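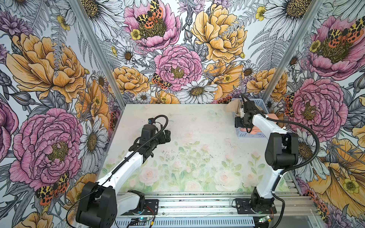 *Photo: Provdale Open Workshop*

The kite went up at low tide with 62 meters of line out. I wrote that in the log first, then the wind, then the date, 3rd May, then the name of the site, which is Bretow Basin on the county plan and the mud lot to everyone who lives next to it.

The rig was the old one. A Munasinghe delta, a picavet cross cut from scrap rod, and a compact camera set to fire at a fixed interval. The camera's clock ran fast. I noted the offset so the frames could be matched to the tide table later.

My job was the line. The rest of the crew walked the perimeter putting down ground markers, white squares weighted with gravel. Each marker got a position reading and a number. The rule was to stand at the marker until the reading settled. People hate this part. They stand with one arm out, like someone waiting to be handed a coat.

The county had published its own map of the basin in December. It showed the outfall at the north wall and a single channel running from it to the river. The Ginetti company, which owned the wall, used the same map in its filings. I had walked the lot most evenings for years and had crossed a second channel each time, a narrow one, south of the first. It smelled of solvent. It was not on the map, and so, in every meeting I attended, it was not in the basin.

The line pulled hard to the east. I let out a little more and locked the reel.

At the first pass the kite held steady over the north half. At the second, the wind dropped, and the rig came down to a height I did not like. I took in line hand over hand and walked backward through the reeds until it climbed again. There is a cut across my left palm from this. It went in the log under equipment: gloves, bring.

We landed it before the tide turned and carried everything back to the workshop.

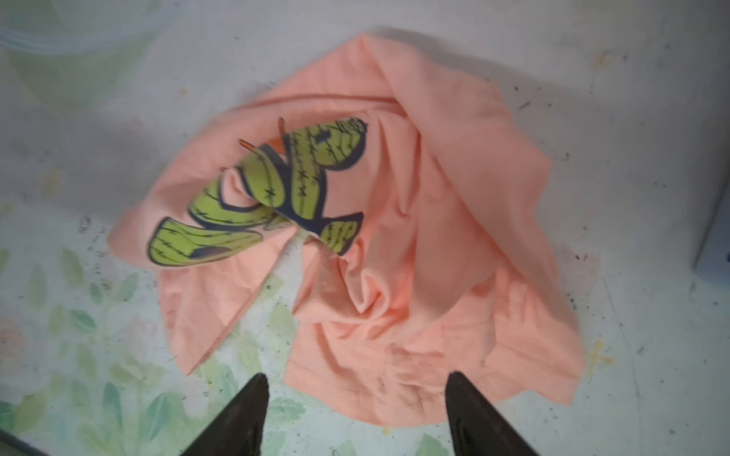

*Cactus shirt, center table, Provdale.*

Stitching took most of the night. The software looks for points that two frames share and pulls the frames together at those points. Mud gives it very little. Water gives it nothing, as water has moved by the next frame. I threw out the blurred frames and the ones with the horizon in them, and placed the rest by hand, working outward from marker 17, where the wall meets the reeds.

The north channel came in first. It matched the county's line to within the width of a car. I checked it against the markers and moved on.

The south half took longer. The frames there had been shot while I was walking backward, and each one was tilted a different way. I corrected them in order. A gray edge showed up in one, and in the next it continued, and in the next it bent. By the time the windows were getting light I had a thin dark line from the foot of the wall to the river, with a pale fan of sediment at the end of it.

I measured its width at the narrowest point: 2 meters. I measured it again from a different pair of markers and got the same figure.

I exported the map at full size and filled in the fields. Site, date, altitude, line operator. The last field was for feature names. The north channel already had one. For the other I typed "south channel," looked at it for a while — the cursor was still blinking after the l — and saved the file.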